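시뮬레이션에서 그리퍼 두 종 비교해 보신 분 계신가요? (Parkerance / Pirihi)

2022년 12월 8일 | 글쓴이: 느린관절
인쇄하기 | 이메일로 보내기

안녕하세요, 늘 눈팅만 하다가 오랜만에 글을 남깁니다. 지난 8월에 손목 캘리브레이션 문제로 질문 드렸을 때 다들 너무 친절하게 답해 주셔서 덕분에 잘 해결했고, 그때 고맙다는 인사를 제대로 못 드린 게 내내 마음에 걸렸는데 이 자리를 빌려 인사부터 드려요. 정말 고맙습니다!

이번에는 그리퍼 이야기예요. 저희 팀이 실물을 한 대 들이기 전에 시뮬레이터에서 후보를 먼저 돌려 보기로 했고, 후보는 Parkerance 평행형이랑 Pirihi 집게형 두 가지입니다. 시뮬레이터는 Stastness를 쓰고 있어요. 팔은 똑같은 걸 두고 손끝만 바꿔 가면서, 탁자 위에 있는 글자 블록을 집어 납작한 판 위로 옮기는 작업을 시켰습니다. 그리퍼마다 100번씩 돌렸고, 한 번에 2,000스텝이 넘어가면 실패로 쳤습니다.

블록만 놓고 보면 평행형이 편해요. 손가락 면이 블록 옆면에 착 붙으니까 들어 올릴 때 돌아가는 일이 드물고, 놓을 때도 얌전합니다. 그런데 저희가 나중에 다루고 싶은 물건에는 둥근 것도 꽤 있어서, 탁자에 음료 캔이랑 옆으로 누운 작은 원통 부품도 같이 올려 뒀거든요. 이런 물건 앞에서는 집게형 쪽으로 마음이 기웁니다. 손가락이 바깥으로 휘었다가 아래로 내려오는 모양이라 둥근 걸 감싸는 느낌이 있어요.

문제는 집게형 결과가 들쭉날쭉하다는 거예요. 같은 블록을 같은 자리에 둬도 어떤 때는 깔끔하게 집고 어떤 때는 손끝으로 톡 밀어 버립니다. 마찰계수도 만져 보고 닫는 속도도 늦춰 봤는데 딱히 이거다 싶은 게 없네요. 그리퍼 특성이라고 받아들이고 평행형으로 가야 할지, 제가 설정을 잘못한 건지 경험 있으신 분들 의견을 듣고 싶습니다. 글이 길어졌네요, 읽어 주셔서 감사해요.

납땜하는너구리
반갑습니다 :) 저도 두 달쯤 Pirihi를 실물로 만져 봤는데, 집게형은 닫히면서 손끝 높이가 같이 변해요. 평행형 쓰던 습관대로 접근 높이를 잡아 두면 닫히는 동안 끝이 탁자 쪽으로 더 내려가거나 반대로 떠 버립니다. 저는 처음에 이걸 몰라서 탁자 상판에 예쁜 흠집을 여럿 남겼습니다(지금도 볼 때마다 마음이 아파요). 열린 상태가 아닌 물건 폭만큼 닫힌 상태에서 손끝 좌표를 다시 재 보세요. 블록이 밀린다는 증상이면 저는 여기부터 의심할 것 같습니다.

육축나그네
저는 조금 다르게 봅니다. 시뮬레이터에서 나오는 들쭉날쭉함을 너무 진지하게 믿지 않으셨으면 해요. Stastness가 좋은 도구인 건 맞는데, 휜 손가락의 충돌 형상을 그대로 쓰지 않고 볼록한 덩어리 몇 개로 바꿔 버리거든요. 화면에는 날렵한 집게가 보여도 계산에서는 뭉툭한 숟가락 비슷한 게 블록을 밀고 있을 수 있습니다. 충돌 형상 보기를 켜고 한번 들여다보세요. 그 상태로 100번이 아니라 만 번을 돌려도 두 그리퍼를 공평하게 비교한 게 되지는 않아요.

그리고 블록 작업이 주력이면 저는 그냥 평행형 사시라고 권하고 싶습니다. 둥근 물건은 손가락 패드에 V자 홈만 내 줘도 웬만큼 해결돼요. 저희는 몇 해째 그렇게 쓰고 있고 아쉬운 적이 별로 없었습니다.

납땜하는너구리
육축나그네님 말씀 중에 충돌 형상 이야기는 백번 공감하는데, V자 홈은 글쎄요. 홈을 내면 블록 같은 납작한 면은 홈 양쪽 모서리로만 잡게 되잖아요. 저희는 그렇게 깎았다가 블록이 손가락 사이에서 빙글 도는 걸 보고 결국 패드를 두 벌 만들어 갈아 끼우면서 썼어요. 갈아 끼우는 것도 하루 이틀이지, 나중에는 다들 귀찮아서 안 하게 되더라고요. 느린관절님처럼 물건이 섞여 있는 탁자라면 집게형을 벌써 포기하기는 아깝습니다.

육축나그네
홈을 손가락 끝까지 내셨나 봐요. 위쪽 절반에만 내고 끝부분은 평평하게 남겨 두면 그런 일이 덜합니다. 블록은 끝으로 잡고 캔은 깊이 넣어서 잡고요. 물론 캔을 깊이 넣으려면 접근 자세가 까다로워지니 그건 저도 인정합니다. 결국 무엇을 더 자주 집느냐의 문제인데, 원글에는 그게 안 나와 있어서 제가 블록 쪽으로 치우쳐 말씀드렸네요.

창가의엔코더
저는 카메라 쪽에서 한마디 보태 볼게요. 시뮬레이터 카메라는 어디에 두셨는지 궁금합니다. 저희 연구실은 Vundholm 깊이 카메라 모델을 탁자 옆에 세워 놓고 쓰는데, 집게형은 벌렸을 때 옆으로 퍼지는 폭이 커서 정작 내려가는 순간에 손가락이 물건을 가려 버리는 일이 잦았어요. 위치 추정을 접근 중에도 계속 갱신하게 해 두면, 가려진 순간에 추정값이 툭 튀고 손이 그걸 따라가다가 블록을 건드립니다. 증상만 보면 그리퍼가 못 잡는 것처럼 보여서 저도 한참 헤맸습니다.

확인 방법은 간단해요. 물체 위치를 카메라 추정값 대신 시뮬레이터가 아는 참값으로 넣고 같은 시험을 다시 돌려 보세요. 그래도 들쭉날쭉하면 그리퍼나 접촉 설정 쪽이고, 얌전해지면 눈 쪽 문제예요.

볼트한줌
초보라 여쭤보는 건데요, 시험할 때 블록을 매번 똑같은 자리에 두면 비교가 너무 쉬워지는 거 아닌가요? 저는 수업에서 자리를 조금씩 흩뜨리라고 배웠거든요. 혹시 엉뚱한 소리면 너그럽게 봐 주세요 ^^;

창가의엔코더
전혀 엉뚱하지 않아요, 좋은 질문입니다! 최종 비교를 할 때는 당연히 흩뜨려야죠. 다만 지금은 같은 자리에서도 결과가 갈리는 까닭을 찾는 중이니까, 우선은 고정해 두고 원인부터 좁히는 편이 덜 헷갈려요. 원인을 찾으면 난수 씨앗을 정해 놓고 두 그리퍼에 똑같은 배치 묶음을 주시면 됩니다. 씨앗을 안 맞추면 한쪽이 쉬운 배치를 더 많이 받았는지 알 길이 없어요.

육축나그네
창가의엔코더님 의견에 동의합니다. 참값 시험이 제일 먼저고, 제 충돌 형상 이야기는 그다음에 보셔도 됩니다. 제어기 쪽도 한 번만 봐 주세요. 위치 제어로 그냥 꽉 닫게 해 두면 시뮬레이터 안에서 손가락이 블록을 파고들었다가 튕겨 내는 일이 있어요. 힘 상한을 걸어 주면 훨씬 순해집니다.

느린관절
와, 하룻밤 사이에 이렇게 많은 답을 주실 줄은 몰랐어요. 커피 한 잔 들고 하나하나 따라 해 봤습니다.

먼저 참값을 넣고 돌려 보니 집게형이 꽤 얌전해졌는데, 그렇다고 완전히 멀쩡해지지는 않았어요. 그러니까 창가의엔코더님 말씀도 맞고 다른 원인도 같이 있었던 셈입니다. 그다음 충돌 형상 보기를 켰더니 육축나그네님 말씀대로 손가락 안쪽의 휜 부분이 통째로 메워져 있더라고요. 보자마자 헛웃음이 나왔습니다. 손가락을 잘게 나눠서 다시 만들었더니 계산은 느려졌지만 블록을 밀어내는 일은 눈에 띄게 줄었어요. 손끝 높이 보정은 이제 막 시작했습니다. 벌림 폭에 따라 표를 만들어 채우는 중인데 지금까지 139줄이고, 솔직히 좀 지겹네요. 식으로 쓰면 될 걸 왜 표로 시작했는지 모르겠어요.

볼트한줌님 질문 덕분에 난수 씨앗도 맞춰 놓았습니다. 저도 사실 대충 하고 있었거든요, 고마워요!

납땜하는너구리
표 139줄이라니 존경스럽습니다… 보정할 때 팔 자세는 하나로 고정하고 하시는 거죠? 그리고 혹시 괜찮으시면 지금 작업 화면도 한 장 올려 주세요. 물건들 간격이 어느 정도인지 보면 집게가 벌어질 공간이 있는지 가늠할 수 있을 것 같아요.

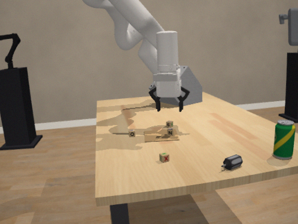 느린관절
일반 회원 · 그리퍼/핸드 게시판

납땜하는너구리님, 말씀하신 화면 올립니다. 손목을 아래로 향하게 한 채 집게를 벌려 둔 상태이고, 팔 자세는 보정하는 동안 하나로 고정했어요. O 블록은 왼쪽에 따로 떨어져 있어서 집게가 벌어져도 여유가 있는 편인데, 판 쪽의 N과 6은 앞뒤로 붙어 있다시피 해서 하나를 집으러 내려가면 다른 하나가 신경 쓰입니다. 앞쪽 X는 오른편에 검은 원통 부품이 누워 있으니 손가락을 어느 방향으로 돌려서 내려갈지 정해 줘야 할 것 같고요. 초록 캔은 탁자 오른쪽 가장자리에 세워 두었어요.

육축나그네님이 물으신 비중은 블록이 조금 더 많고 둥근 물건이 그 뒤를 바짝 따라가는 정도라, 제 마음은 아직 반반입니다. 힘 상한은 오늘 저녁에 걸어 볼 생각이고, Parkerance 쪽도 충돌 형상을 같은 방식으로 손본 다음에 두 그리퍼를 같은 씨앗으로 다시 돌리려고 해요. 한쪽만 고쳐 놓고 비교하면 그것도 불공평하니까요. 결과가 나오면 이 글에 이어서 적겠습니다. 혹시 벌림 폭과 손끝 높이의 관계를 식으로 정리해 두신 분이 계시면 쪽지 부탁드려요, 표는 여기서 그만 늘리고 싶습니다.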